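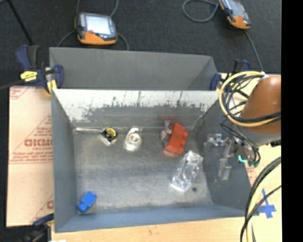
Urnetti Bench Guide for Bin Picking Cells

If you run a small picking cell on a tabletop, you have probably learned the house rules one mishap at a time, and we'd love to save you a few of those! The Urnetti guide is a 28-page spiral booklet that stays open flat beside the bench, written in everyday words for the folks who set up, load and run the arm.

You'll find good habits for clamping the bin (check every clamp before the first run, and again after you change the load), for keeping hoses and cables out of the path of the gripper, and for mixing items fairly – clear bags and shiny wrap belong in there with the easy toy blocks, or your results will flatter you. There's a whole chapter on where the handheld controller should live, and who may pick it up while the arm is powered.

It goes along nicely with the Talari wall chart, and the checklists fit any Yook binder.

Pages: 28
Checklists: 20, plus 2 blank
Item number: 102
Publisher: Imcombe
Revised 10/16/22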